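About Staniforth Used Cars

We don't think much of most used car ads, and that includes a few of our own old ones. "Loaded." "Must see." "Drives like new." A car with 80 words of equipment and not one about the tires is a car somebody would like you to buy quickly. Staniforth has been selling used cars in Flasville long enough to have read thousands of these, and the lot is run by people who would sooner see the car up on a lift.

What we sell

Mostly sedans, small SUVs and minivans, with a few pickups when we can find them at a price that makes sense. Beverley Kettle does the buying. She passes on far more cars than she brings home, and the auction in Ginville has stopped calling her about anything with a freshly shampooed carpet and no service records. We keep a small lot. If we don't have what you want, we'll tell you so, and we won't try to walk you over to something with a sunroof.

What we make of history reports

A clean report is worth having. It is also only a record of what somebody reported. A fender fixed for cash in a cousin's garage won't be on it, and neither will three years of skipped oil changes. We print the report for every car and clip it to our own inspection sheet, which has 187 lines and is filled in by hand. Lines that fail stay on the sheet after the repair, with the repair written next to them. Some customers find this alarming. We think a used car sheet with no marks on it is a good deal more alarming.

"One owner" gets the same treatment. One owner can be a retired teacher or a rental fleet, and the ad seldom says which. Ours do, when we know. When we don't know, the ad says that too.

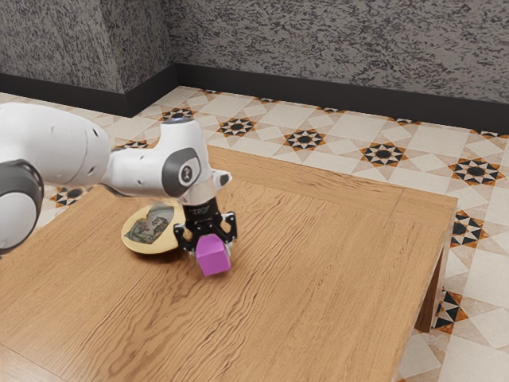 How we price

The price on the windshield includes our $187 document charge — yes, the same number as the inspection lines, and no, it wasn't planned. Tax, title and registration are extra because the state sets them. There is no paint sealant, no nitrogen in the tires and no "market adjustment." You're welcome to haggle. You should know that we leave very little room for it, and that we don't believe dealers who say they're losing money on a sale.

Financing

We work with two lenders and don't pretend to be thrilled with either. Ask your own bank or credit union first. If their rate beats ours, take it. We'll hold the car until 10 a.m. the next business day while you make the calls, with no deposit.

Service and the Zaseck plan

Our shop takes any make, including cars bought elsewhere. We also offer the Zaseck extended plan, for people who ask about it. Read the exclusions before you sign. For an older car with high mileage it can be reasonable. For a four-year-old sedan with a full service history, you may be better off putting the money aside.

Coming to see a car

Bring your own mechanic, or take the car to one. A seller who objects to that has answered your question. Test drives can include the highway, and should, as plenty of bad wheel bearings are perfectly quiet at 30.

We're at 513 Ginville Road, Flasville, next to the tire shop. Parking for customers is on the left side of the building.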